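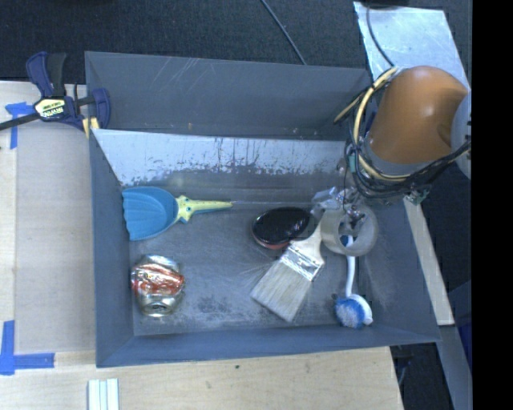
Test bin with mixed items, arm at the right.

Budgeting a bin-picking cell for mixed returns: gripper first or vision first?

Posted by linley_ops, April 2024

We sort returned household goods at low volume and I have been asked for a capital request on one picking cell. The bin is metal with a gray floor that is already well scuffed. Typical contents are what you see: dish brush, flat paintbrush, dustpan, crushed can. The arm is already paid for. I have $4,000 left in this budget year for everything else, and two quotes so far:

Casine suction and finger combination gripper, $2,277
Pranel depth camera with mount, $1,538

Together that leaves $185 for cables, clamps and spares, which looks thin. Is it better to buy both now, or take one and hold the other until January? Throughput is not a concern yet. I need a pick success figure I can defend.

brushless_tom_cat

Buy the camera. You can always change fingers later.

dvoracek_cells

I would split the purchase, but look at the item list before the quotes. Long thin handles and a shiny can are two separate problems. The handles are a gripper problem: a suction cup has very little flat area to seal on. The can and the paintbrush ferrule are a sensing problem, as reflective metal tends to leave holes in a depth image. The bin walls can do the same.

Ask both vendors for a trial on your own items. We did this with a Dvořáček two-finger unit priced at $920 and found the suction half of the more expensive gripper was used on very few of our picks. Your mix may differ, so log it. With that unit and the Pranel camera you would be at $2,458, leaving $1,542 for the lines people forget:

Spare fingertips, at least two sets
Cable management on the wrist – your cables hang in loops, and a loop near a bin wall will snag sooner or later
A fixed bin locator. A bar clamp and tape corners are fine for testing, but budget a proper fixture for production
Diffuse lighting
Integration hours, if your finance group counts them as capital

For the success figure, fix the item set and the number of attempts in writing before you start. Record empty grasps and drops separately.

mk_packline

Agree on the trial. Check the lead time on the Casine too. Ours was quoted without the mounting flange, and that went through as a second purchase order.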